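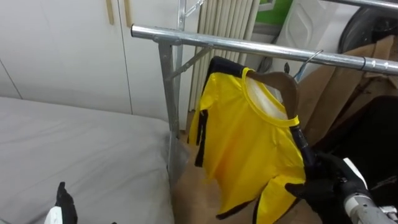

Gripper at the side seam of a yellow shirt, with the hanger still on the rail.

About Flaswood

Print this page | E-mail this page

Flaswood helps people buy robots, and fairly often helps them buy fewer robots than they came in for. We are a planning and budgeting office in Riltanby. We don't sell machines, we don't take commission from anyone who does, and we have turned down enough free lunches to feel it. Our clients pay us by the day to sit between them and a quote.

Most of them run places where soft things get moved around: laundries, small hotels, costume stores, residential homes. Soft things are harder than they look. A crate has corners and stays the shape it was when you priced the job. A satiny shirt has folds in whatever place it likes, and a person who has hung up ten thousand of them can't tell you how it's done. So when a client writes "robot puts clothes away" on a single line of a spreadsheet, we know we'll be there past lunch.

How we started

Gerrit Gumede spent years as a purchasing manager for a linen service, where he signed for a folding machine that was four inches wider than the door. It went in through a window in the end. The window was not in the budget. Lizelle Baloyi was an accountant at the same firm and was the one who had to find a name for the cost of the window. (She put it under "installation, other," a heading that has followed us around ever since.)

They opened Flaswood the following May in one room above a key cutter. We've since moved downstairs, the key cutter having moved out, and we still get people asking for keys.

What we do

A planning job begins with the task list. We ask you to write down the work as it gets done now, by whom, and what happens when it goes wrong. Clients enjoy this part less than the part with the brochures. Then we go through it and mark which steps need two hands, which need reach, and which need somebody to notice that the coat belongs to a guest.

After that we build the budget on a worksheet we call Mabaso. It has 162 lines. The robot is line one. People laugh when they see the rest, and then they get to the section on floors and go quiet. Cables are in there, and where they lie. So are steps and platforms, spare fingers, the hours of whoever is going to stand next to the thing for the first few months, insurance, storage, and the electrician. There's a line for clearing the room, and a separate one for putting back what you cleared.

You can take Mabaso away and use it without us. Several people have, and one sent it back with a correction to line 70, which we adopted.

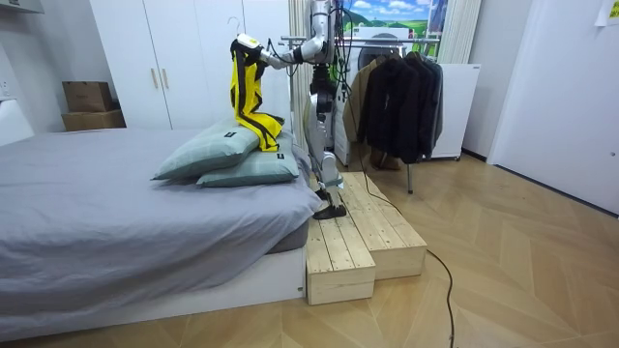
Flaswood: Who We Are, p. 2

Bedrooms are the setting we're asked about most at the moment, and they're where the budgets come in thinnest. On paper a bedroom is a bed and somewhere to hang things. In practice there are pillows on the bed, a yellow garment draped across them, coats on a rail behind, boxes by the wardrobe, and a robot's black foot up on a wooden step. Pine steps are cheap. Finding out that you want some after you've paid for everything else is what costs, and they go on line 31 now.

We ask clients to plan the room before they choose the machine. Tape out the reach on the floor. Lay an extension cord wherever the power will have to come from and live with it for a week. If you've tripped on it by the second morning, write that down, and put a figure beside it.

What we've learned to ask

How long is the lease, and who owns the machine on the day after it ends?

Does the quoted price include hands? We have seen two quotes that didn't.

Who in the building will be allowed to press stop? Have they been told?

What else could you buy with the money? Gerrit asks this one, and he asks it late in the meeting, when everyone has their coat on. At Clornutach, a 50-bed guest house and one of our first clients, the answer was a second clothes rail and a part-time assistant. They bought both. They are still planning the robot and come in every spring to move the numbers along a column, and we're glad of the company.

What we don't do

We don't repair robots, program them, or have opinions about which one is going to win. We can't tell you what prices will do next year. Lizelle keeps a folder of people who said they could, and you're welcome to read it in the waiting area while your coffee cools.

We also don't write reports over 20 pages. Our first one ran to 123, and the client used it to level a dryer.

Fees

We charge a day rate, and the rate sheet is at the front desk or comes by e-mail. The first hour is free if you bring the quote with you. If you bring only the brochure, it's free as well, but we'll spend most of it asking for the quote. Schools and charities pay half. Travel inside Riltanby costs nothing; beyond that we bill mileage, and we don't pad it, Lizelle being the one who checks.

Visiting

The office is on the ground floor, through the door that still says KEYS. Bring the measurements of your narrowest doorway. Gerrit will ask for them before he asks your name.

Page last revised 9/23/23

Print this page | E-mail this page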